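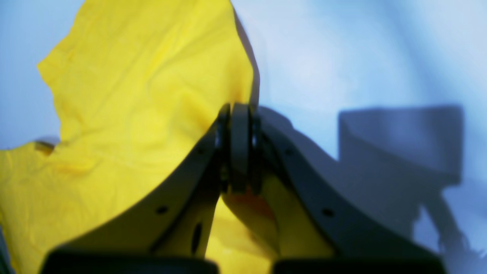

Washing a rain jacket without wrecking it

Quick one, got soccer pickup at 4. People keep asking how I get another year out of a thin rain shell. Mostly it's washing it. Yes, washing. Dirt and skin oil are what make the water stop beading.

You need
Liquid tech wash (I use the Nollell one, any is fine)
Old toothbrush
A towel
Dryer, or a hanger and some patience

1. Empty the pockets. All of them, the inside one too. Found a melted cough drop in there last October.

2. Zip everything up, Velcro closed. Open Velcro chews up thin fabric.

3. Collar and cuffs first. Dab of wash, toothbrush, small circles. Dont scrub hard.

4. Run the detergent drawer under the hot tap. Leftover fabric softener is the worst thing for a shell.

5. Wash alone, cool, gentle. Slowest spin you've got, mine goes down to 1000 and that's plenty. Check the label first, some say no spin at all.

6. Rinse twice. If you still see suds, go again.

7. Roll in the towel, press, don't wring. Hang it up.

8. Label says tumble dry ok? Twenty minutes on low once it's mostly dry. Wakes the coating back up. No dryer symbol, skip it.

Test: flick water on the shoulder. Beads up, done. Soaks in, you need a spray-on reproofer. Put it on while the jacket is damp, wipe off the drips, then dry agian.

Tape peeling off the seams inside is a different job, will write that up when I get to it.

Amparo Villalobos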